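How to Move Your Files to a New Hard Drive

If your old laptop is getting slow or the disk has started to click, copy everything off it now. You will need the new drive, a USB adapter cable and a few free hours.

First, find out how much data you have. Open your user folder, right-click it and choose Properties. Mine came to 368 GB, so a 1,000 GB drive left plenty of room.

Next, delete what you don't need. Empty the trash and clear the Downloads folder. I had over 2,000 duplicate photos from a trip in August, and removing those saved a lot of copying time.
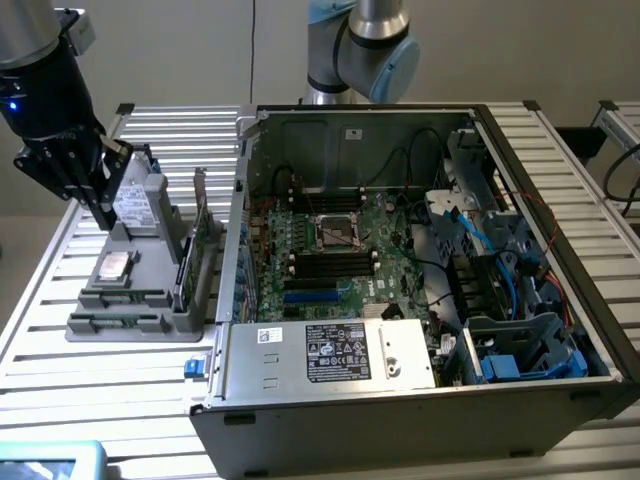
A 2.5-inch drive with a white label.

Plug the new drive into the adapter and connect it to the computer. If it doesn't show up, open Disk Management, right-click the unallocated space and make a new volume. Choose NTFS for Windows – exFAT if you also use a Mac.

Now copy your folders one at a time, starting with Documents. I use the free Ginero copy tool, but dragging and dropping works too. Turn off sleep mode before you start. The whole job took me 4 hours.

When it finishes, open a few files from each folder on the new drive. Keep the old disk in a drawer for a month before you wipe it.

Last updated April 2020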